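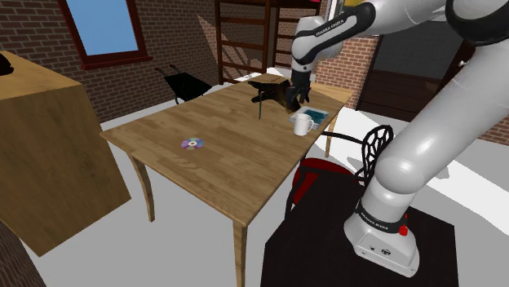 Notas de apoio à intervenção
O município e os residentes estrangeiros: o regulamento de atendimento de Cleltitz
Sidra Virk
12 de março de 2020

Diapositivo 1 – Abertura
Cumprimentar a mesa e os representantes dos municípios de Garg e de Brolik. Agradecer o convite. Indicar que a intervenção trata do regulamento municipal de atendimento e que as questões de legislação nacional ficam para o painel seguinte. Pedir que as perguntas sejam guardadas para o final.

Diapositivo 2 – Ponto de partida
Até à aprovação do regulamento, cada serviço municipal de Cleltitz definia os documentos que pedia a um residente estrangeiro. A inscrição de uma criança na cantina escolar podia exigir um comprovativo de morada que a biblioteca dispensava. Os serviços de habitação aceitavam o contrato de arrendamento, e os serviços de ação social pediam, além do contrato, uma declaração do senhorio.
A divergência não resultava de uma orientação política. Resultava de despachos internos de épocas diferentes, alguns já sem autor identificável, que ninguém tinha revogado.
Ler em voz alta o excerto do despacho sobre a declaração do senhorio. Fazer uma pausa antes de avançar.

Diapositivo 3 – O debate na assembleia municipal
A proposta foi apresentada em outubro e discutida em duas sessões. Registar com equilíbrio as posições:
A maioria defendeu que o município não deve verificar a situação migratória de quem pede um serviço local, salvo quando a lei o imponha expressamente.
A oposição sustentou que a uniformização poderia dificultar a deteção de moradas falsas e pediu um parecer jurídico prévio, que foi junto ao processo antes da votação.
Um grupo de eleitos independentes condicionou o seu voto a uma cláusula de revisão. A cláusula consta do artigo final e obriga o executivo a apresentar um relatório à assembleia.
Não comentar o sentido de voto individual. Se houver insistência, remeter para a ata.

Diapositivo 4 – O que o regulamento estabelece
O texto tem 7 artigos. Destacar três matérias.
Primeira, a lista única de documentos. Nenhum serviço pode exigir elementos que não constem da lista, e qualquer alteração depende de deliberação da câmara.
Segunda, o comprovativo de morada. Na falta de contrato, admite-se declaração sob compromisso de honra, acompanhada de um documento recente que mencione o endereço. Foi o ponto mais discutido, e convém explicar que a falsa declaração continua sujeita às consequências gerais previstas na lei.
Terceira, a língua. O atendimento é feito na língua oficial, com recurso à plataforma de interpretação Fladance sempre que o residente o solicite. O pedido é registado sem indicação da nacionalidade.

Diapositivo 5 – Primeiros dados
No período abrangido pelo relatório intercalar foram tratados 580 pedidos ao abrigo do novo regime. Em 300, o requerente apresentou contrato de arrendamento; nos restantes, foi utilizada outra forma de comprovação prevista na lista.
Foram apresentadas 40 reclamações. A maior parte respeita a prazos de resposta e não ao conteúdo das decisões. Reconhecer esta falha com clareza: o regulamento fixou prazos mais curtos e o reforço de pessoal chegou mais tarde do que o previsto.
Sublinhar que os dados não permitem, por enquanto, comparar o antes e o depois. Os serviços não registavam os pedidos de modo uniforme e qualquer percentagem de melhoria seria especulativa.

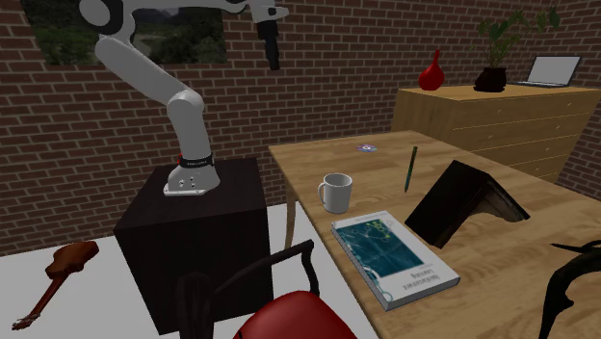
Braço robótico branco, mesa de madeira clara e cómoda, com paredes de tijolo.

Diapositivo 6 – Relação com os municípios vizinhos
Garg mantém um regime próprio, assente em protocolos com as juntas locais. Brolik iniciou a consulta pública de um texto próximo do nosso, com uma diferença relevante: a declaração de morada teria validade limitada e exigiria renovação.
Muitos residentes vivem num município e trabalham noutro. Quem muda de casa dentro da mesma área urbana pode encontrar três procedimentos distintos num curto espaço de tempo. Propor, sem antecipar compromissos, um grupo técnico conjunto para a harmonização dos formulários.
Atenção: a harmonização dos formulários não implica a harmonização das políticas. A autonomia de cada assembleia deve ficar salvaguardada na formulação oral, tal como ficou no texto enviado aos participantes.

Diapositivo 7 – Críticas recebidas
Referir as duas críticas com maior presença na imprensa local.
Segundo a primeira, o município estaria a substituir-se ao Estado. Responder que o regulamento incide apenas sobre competências municipais e não confere nem altera qualquer título de residência.
A segunda, vinda de associações de residentes, considera o texto tímido, por não prever a participação dos estrangeiros nos conselhos consultivos de freguesia. O executivo entende que a matéria merece discussão autónoma. Não indicar calendário.

Diapositivo 8 – Trabalho em curso
Formação dos funcionários do balcão central e dos balcões descentralizados.
Publicação da lista de documentos em versão simplificada, afixada em todos os locais de atendimento.
Revogação formal dos despachos anteriores – o levantamento está feito, falta a assinatura.
Preparação do relatório a submeter à assembleia nos termos da cláusula de revisão.

Diapositivo 9 – Perguntas
Perguntas prováveis: custo da interpretação, proteção de dados, tratamento dos pedidos pendentes à data de entrada em vigor. Sobre o custo, remeter para o orçamento aprovado. Sobre os pedidos pendentes, esclarecer que se aplica o regime mais favorável ao requerente.
Os exemplares impressos do regulamento são distribuídos à saída. Deixar o contacto do gabinete no ecrã até ao encerramento da sessão.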